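Is the Zudham handheld gripper kit worth paying for?
Posted in: Robots and automation > Kits and services
15 Apr 2019

Isness

Our small workshop has been offered a package by a firm called Zudham. You get a pair of handheld grippers, the mounts and cable, and they take your recordings and hand back a trained routine for your own arm. The sales page says any member of staff can teach a job "in an afternoon", which makes me want to hold on to my wallet. We do light sorting: small parts into boxes, lids on, boxes on to a shelf. The arm we own has sat idle most of the winter.

My doubts are these. The fingers look printed to me and I can't find a price for spares. The page says nothing on how many recordings a job needs before they will call it trained. And the demo they send round only ever shows tidy jobs on a clear bench. I've asked for a trial and been offered a video call instead.

Has anyone here used it, or something like it, for paid work?

Camargo

We took the trial two years ago and stayed on the cheaper plan, so I'm neither a fan nor a hater. A few things from using it.

The grippers are fine to hold for the first hour. After that your wrist knows about it, mostly from the cable. Ask whether the cable can be led off to the side you prefer, as ours couldn't without taking the back off.

Finger wear is real. The tips pick up nicks along the top edge. It didn't stop ours working, but I did start to wonder what it does to a grip on something thin, and Zudham's support gave me two different answers on when to swap them. Get the spares price in writing before you sign.

The "afternoon" claim depends on what you call a job. Picking up one kind of block and putting it down again, yes. Anything with a latch took us four goes at recording before they'd accept it, and each rejection came back with a one-line note I couldn't make much of.

Bench work with the grippers, including a pair held up to a clear storage box:
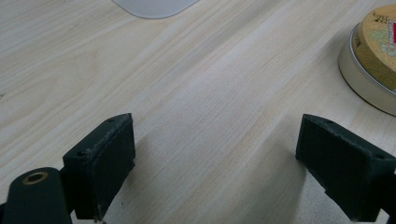
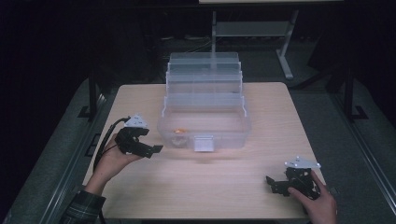
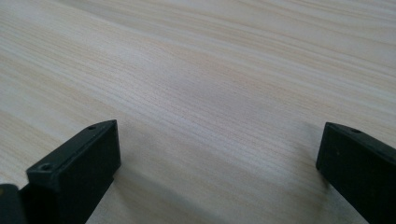 So would I pay for it again? The hardware, perhaps. The training service I'd want to see working on my own parts first, and I wouldn't accept a video call as a trial. Send them a box of your worst bits and ask for those to be done. If they say no, you've learned something for the price of the postage.

One more thing to check is who keeps the recordings. Our contract let them reuse ours for other customers unless we ticked a box on the last page. I nearly missed it.

Jikholm

not used zudham but these are all the same thing with a different badge on. buy a decent vacuum cup for the arm and program it the normal way, sorting small parts isn't hard. you'd have had it running by now

Isness

Thanks both. Jikholm, we tried a cup and it won't hold the parts with holes in, hence looking elsewhere. Camargo, did the swap of fingers need any setting up again afterwards, or did you just screw them on and carry on?

Camargo

Two screws a side on ours, then a short check routine on the laptop. They say you can skip the check. I wouldn't.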